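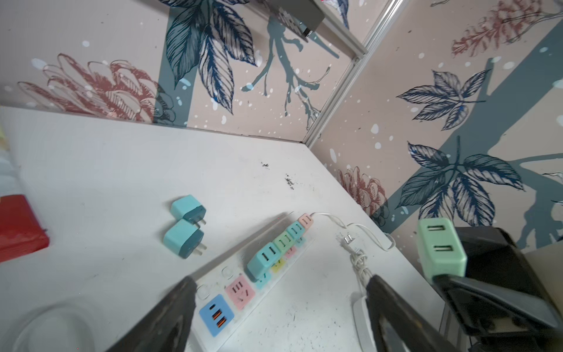

White desk with a power strip fitted with pastel sockets.

Courses > Nail and Hand Care > Unit 4 > Colour Collections

Reading time: 2 minutes

Unit 4 handout: How a seasonal polish collection is put together
Tutor: Sointu Hyvönen

Most polish brands release their colours in groups. A group is planned well over a year before it reaches the shops, and the planning starts with a colour story. For this unit we use the Jemness autumn range, which you have already swatched in class.

Finishes
A cream is a flat, opaque colour with no sparkle. A shimmer has fine particles spread through the base. A glitter has larger pieces that you can see one by one. A jelly is sheer and needs more coats. Write the finish next to the shade name in your swatch book every time, as the name alone will not tell you.

Anchor shades and accent shades
Anchor shades are the ones most customers will wear to work: nudes, soft pinks, dark reds. Accent shades carry the theme. In the Jemness range the anchors are the two pinks and the brown, and the accents are the mustard shimmer and the green glitter. Accents get the shelf space at the front of the display, but the anchors are usually reordered first.

Tie-ins
Some collections are linked to a film, a band or a fashion house. The brand pays for the name and has to sell within a fixed period, so the bottles often carry special caps or labels. Skotis ran its tie-in as a small batch of 500 boxed sets, with no single bottles. Compare this with Briltent, which kept its ordinary bottle and changed only the shade names. Be ready to discuss which approach suits a small salon.

Swatching method
Use clear tips, one shade to a tip. Apply a base coat, then 2 thin coats of colour. Leave the top coat off half of the tip so that the real finish can be seen. Label the back before you paint. Keep dark reds away from the window when storing.

Before next class
Read the Hämäläinen chapter on undertones, up to page 80. Bring your swatch book and one shade of your own that you think was badly named. The October practical covers dark creams, so practise your cuticle line.

Contact the nail studies office | © Hand and Nail Care course team | Back to top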